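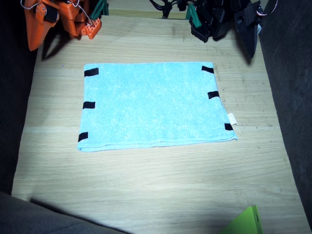

Microfiber gets sold as a cloth that does everything, and I stopped believing that years ago. I have bought the big packs and the fancy ones, and most of what is printed on the wrapper tells you nothing about how the cloth will behave after a winter of kitchen duty. The fuzzy, terry-like kind, like the light blue one on the pale wood, is the kind I still buy. It has a stitched hem along the bottom and a small white care label on the right side, and those are the two places I look first. If the stitching is uneven in the store, leave it there.

Cut the label off?

People argue over this more than it deserves. The claim is that the label scratches furniture. I dusted a varnished shelf with a labeled cloth all through January and could not find a mark. Isla Morrison wrote in to say hers scratched a piano lid, and I won't tell her it didn't. On anything glossy, snip it. On a kitchen table I wouldn't bother.

Washing

Warm water, a little plain detergent, no fabric softener. I doubted the softener rule too, so I washed two cloths from the same pack side by side, one with and one without. The softened one pushed water around the counter. That is one test in one laundry room, so take it for what it is.

Keep them away from cotton bath towels in the wash. The lint gets into the fuzz and stays there. As for the special microfiber detergents, I tried one from Gadton and saw no difference at all, apart from the price.

Folding, and whether it matters
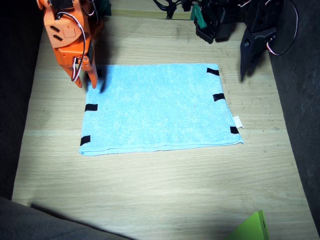 A folding method only has to do one thing for me, and that is to give a stack that doesn't slide off the shelf. Most of the ones I've been sent fail because they start with a crooked cloth. Lay it out first, long way across, and get the far edge straight before you touch anything else. The blue towel has that part right – far edge almost dead level, and the sides can spread a bit toward you without doing any harm. The near side is where I'd slow down, with the hem showing in slightly offset layers and a little corner poking out at the lower right. Tuck that in now or it will stick out of the finished stack.

The black strips of tape, three down each short side, give you something to line up when the ends come together. I was ready to call that fussy. For teaching a child to fold it makes sense, and Nayeli Espinoza swears by it for hers. For my own shelf I go by eye.

Fold the short ends together, smooth it from the middle out, then fold once more the same way. Rolling is fine for a basket. I have never seen a rolled stack survive a shelf – send proof if you have it.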